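Keeping the Tapes: Radio and Interview Recordings of the Band Hametti

Project report, Popular Music and Archives
Group members: Divya Iyengar, Colton Kowalchuk, Lucie Morin
Supervisor: Réjean Dhillon

1. Background

Hametti was a four-piece rock band that toured small clubs and college halls. They made two studio albums, both out of print, and most of what fans trade today is spoken material: radio interviews, stage announcements and phone calls taped for a fan newsletter called Zokonano. The tapes were kept by Clifford Vachon, who edited the newsletter and drove the band's van on two tours. He lent us the collection in March.

Our task was to list the recordings, copy the ones in the worst condition, and find out what the interviews say about how the band worked on the road. We did not try to judge the music.

2. Materials

The loan consisted of 80 cassettes in shoeboxes. Most have a handwritten card, but the cards often disagree with the tape. A card may say "Szalai, second night" when the announcer on the tape clearly welcomes the audience to Clorcombe. We went with the audio when the two did not match and kept the wording of the card in a separate column.

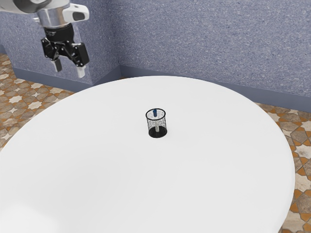 Figure 1. Robot arm over the round table, gripper open.

Each tape was played once all the way through before copying. We logged the station or venue, the people speaking, the topics and any songs played. The finished log has 1567 entries, one for each change of topic or speaker.

Colton did the transfers on a deck that had been cleaned and had its speed checked against a test tape. Two cassettes had to be moved into new shells because the pressure pads had fallen off. One tape broke near the end and was spliced. The last few words of that interview are missing – the log marks the gap.

3. What the interviews cover

We picked 14 interviews for full transcription. The main reason for choosing a tape was that it had more than one band member on it, so that accounts could be compared.

The most common topic is the sound at the clubs. The band carried its own mixing board but used whatever speakers the room had. In the Szalai interview the drummer complains that the monitors were turned toward the bar. The bass player tells the same story on a later tape and puts it in a different town.

The second topic is money. The band was paid at the door, and on one Sunday night the promoter left before the last song. The singer tells this story four times, and the amount owed grows with each telling. On the last tape it is 800 dollars. We found no paperwork for the show, so the log gives all the amounts and does not pick one.

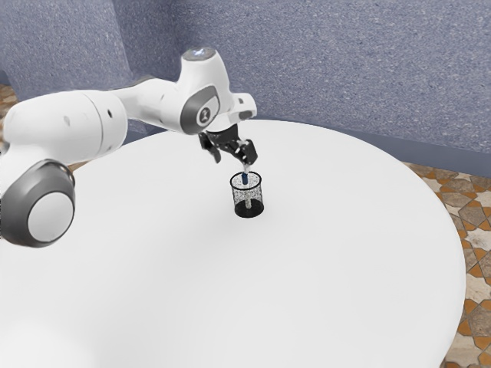
Clifford Vachon, after reading our draft, wrote that we had been too kind to the promoter and too hard on the singer. In his memory the first figure was the correct one, and the later ones were said for laughs because the interviewer at Zokonano had already heard the story. We added his comment to the log under his name.

The third topic is the crew. Nearly every interview mentions the person at the mixing board, but only by nickname, and there were at least two people who used it. This caused us the most trouble. Lucie compared the voices on the stage tapes and split the mentions into two groups, with a third group for the ones we could not place.

4. Problems

Transcription took much longer than planned. One hour of clear speech needed up to five hours of work, and phone calls were slower. We had hoped to transcribe more of the stage announcements and had to stop.

Permission was also a problem. Clifford owns the cassettes, but the radio stations may still have rights in the broadcasts. Only the log and short quotations are in our appendix. The copies stay with the department.

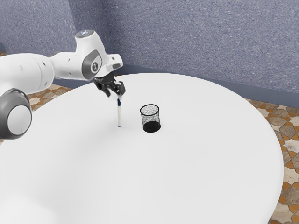

Can other students listen to the tapes?
Copies can be played in the listening room by appointment with Réjean Dhillon, but they cannot be taken out or posted online.

5. Further work

The stage announcements are the obvious next step. They name towns and opening acts, and a careful listener could use them to put the second tour in order. Divya has started a list of the opening acts, which is included as Appendix C. Clifford also has a box of back issues of Zokonano with set lists in them. We saw it but did not have time to go through it.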